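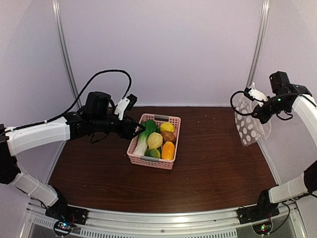
Produce in a pink plastic basket.

The Nelton front counter: my response to the consultation

Posted 2022-02-22 by Silvan Pichler

Residents of Nelton will have received a leaflet setting out the proposal to close the public enquiry counter at Cordeiro House police station and to replace it with a telephone point in the entrance lobby. The consultation remains open until the end of the month. I have submitted a response in my own name and set out its substance below, as several readers of this blog have asked me to do.

I should first declare an interest. I worked at Cordeiro House in a civilian post for 14 years, nine of them in the property office and the remainder on the counter. I left on good terms and hold no position with the force now. The opinions expressed are mine alone, and I have relied only on papers which are available to the public.

The proposal

The consultation paper states that use of the counter has fallen and that most matters formerly dealt with in person can be handled online, through the case system known as Zoser, or by telephone. It records 167 visits in the sample period chosen by the force. It does not say how long that period was until the second appendix, where the reader learns that the sample covered two weeks, one of which included the resurfacing of the station approach and the closure of the car park. I do not suggest that the period was selected for that purpose. It is nevertheless a poor basis for a permanent decision, and I have asked that a further count be taken in ordinary conditions.

The paper also divides visits into "essential" and "non-essential". Reports of crime, the surrender of documents and attendance under bail conditions fall into the first group. Lost property, requests for advice and the handing in of found items fall into the second. Anyone who has worked behind a counter will recognise the difficulty. A person who comes in to ask about a lost purse will sometimes remain at the desk after the form is complete and then raise the matter which brought them to the station. In the sample, such a visit would have been entered under lost property, and so treated as one which a telephone could have replaced.

Bail and reporting conditions

Under the proposal, persons required to report to a police station would attend at the divisional headquarters instead. The paper describes the journey as "manageable by public transport". The bus timetable shows that the last direct service back to Nelton leaves before the evening reporting period ends. A person who complies fully with the condition would therefore have to change twice to return home. Failure to attend on time may lead to arrest, with the attendant cost to the force and to the court, and no estimate of that cost appears anywhere in the papers.

I have recommended that reporting should continue at Cordeiro House at fixed hours, even if the counter is otherwise closed. One member of staff would be sufficient for this.

Found property 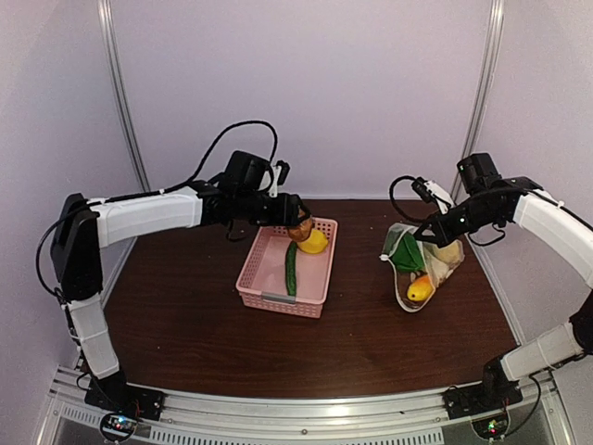
My longest comments concern found property, which I know best. At present an item handed in at Nelton is entered in the register, given a tag and placed in the store on the ground floor. The finder receives a receipt. If the item is not claimed within the period allowed, it is disposed of or, in certain cases, offered to the finder. The arrangement is old-fashioned, but each step is signed for and any member of staff can follow it.

The new arrangement would pass storage to a contractor, Grasteo, which already holds property for two neighbouring divisions. Items would be left in a secure drop box and collected twice weekly. The finder would enter the details on a public form and the entry would be matched in Zoser when the item reached the contractor's premises. There would accordingly be a period of up to four days in which the item is in police possession but has been examined by no one. The paper does not say who is responsible for it during that time. Nor does it say what is to happen if the description on the form and the item in the box do not agree, a question of some importance where cash is concerned.

At the close of last year the Nelton store held 205 items. Many of these were bicycles, pushchairs and suitcases, none of which would fit into the drop box shown in the drawing. I put this point at the public meeting and was told that larger items could be retained by the finder, who would be asked to keep them safe. I do not consider that a satisfactory answer. People hand things in to the police so that they need not keep them.

The public meeting

The meeting was held in the library and was well attended. It was chaired by Bořivoj Holub, whose conduct of the evening was fair. He allowed questions to run beyond the advertised time and required the officers present to answer those put in writing as well as those from the floor. It was confirmed in the course of the evening that the expected annual saving from the closure is roughly 4000 pounds after the contractor's charges have been met. That figure is not in the leaflet. In my view it should have been, and residents who replied before the meeting should be permitted to amend their responses.

An undertaking was also given that the lobby telephone would be answered by an operator with knowledge of the town. I have asked for this to be recorded in the final report, together with a target time for answering.

How to respond

Responses may be made by letter to Cordeiro House or by completing the form at the back of the leaflet. Paper copies are held at the library desk. It is not necessary to answer every question, and a short letter in your own words will be given the same weight as a completed form. Please include your postcode, as responses without one will be counted separately.

I shall publish the force's reply to my own submission when I receive it. Comments on this post are open as usual, but I would ask readers not to refer to individual cases or to name serving members of staff.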